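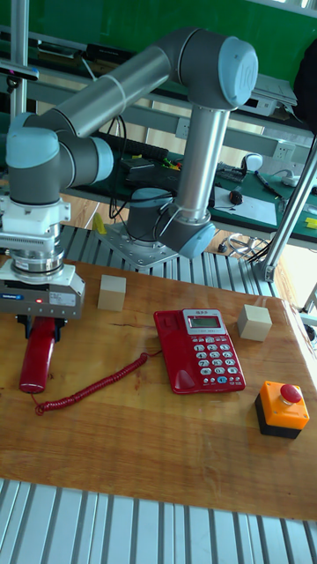 **Red corded desk phone with a little screen: handset cord keeps twisting, and can I use it on a new digital line?**

Asked July 17, 2023 in Home phones and broadband

I have a red desk telephone, the push-button sort with a coiled cord and an LCD display at the top. I bought it second hand from a shop in Zunstead and there was no manual with it. I have two questions.

1. The coiled cord gets into a knot every few days. The handset sits on the left of the base and I am right-handed, so I pick it up across my body. Is there a proper way to straighten the cord or should I buy another?
2. Our provider, Skenex, is moving us to a digital line in December. They have sent a letter saying the phone must plug into the router after that. Will an older corded phone still work, and will the screen still show who is calling?

It lives on an old wooden table in the hall which is fairly scuffed, so I am not worried about marks, but the base slides when I pull on the cord. Any tips for that would be welcome too.

---

**Answer 1** (accepted)

Cord first. Unplug it from the handset end, hold the cord up by the other end and let it hang until it stops spinning. Then plug it back in. If some of the coils have flipped and are running the wrong way, wind that section round a pencil in the right direction and leave it overnight.

It twists again when you swap ears or turn the handset over as you put it down. A cord detangler fixes that. It is a small swivel that goes between the cord and the handset. Mine is a Cultex one and has been on for 3 years without crackling. Check your cord unclips at the handset before you order. Most do, but on a few older phones it is fixed.

If you do replace the cord, get the handset type, not the line cord. The plugs are different widths and the line one will not fit.

On the digital line, a push-button phone normally works in the phone socket on the back of the router. Things to check:

- The router has a phone socket and Skenex have switched it on.
- You have the right adapter if the plug on your lead is the wide British type.
- The phone is set to tone dialling if there is a T/P switch underneath.
- You know the phone will be dead in a power cut, as the router will be off. Ask about battery backup if you depend on it.

Caller display needs to be active on your account. If the number comes up on the screen now, it should after the change, but ask them to confirm it.

For the sliding, clean the feet with a damp cloth and let them dry. If they are still slippery, put a square of rubber shelf liner under the base.

---

**Answer 2**

Move the phone to the left side of the table and pick it up with your left hand. Cured it for me. I write with my right so it is easier for taking messages anyway.

---

**Answer 3**

I had a Schmieder corded phone on Skenex digital and the screen went blank after the switch. The batteries in the base were flat, nothing to do with the line. Have a look whether yours takes any.

The dialling was fine. I did need the adapter and they sent one free when I rang, although I was on hold for about 40 minutes.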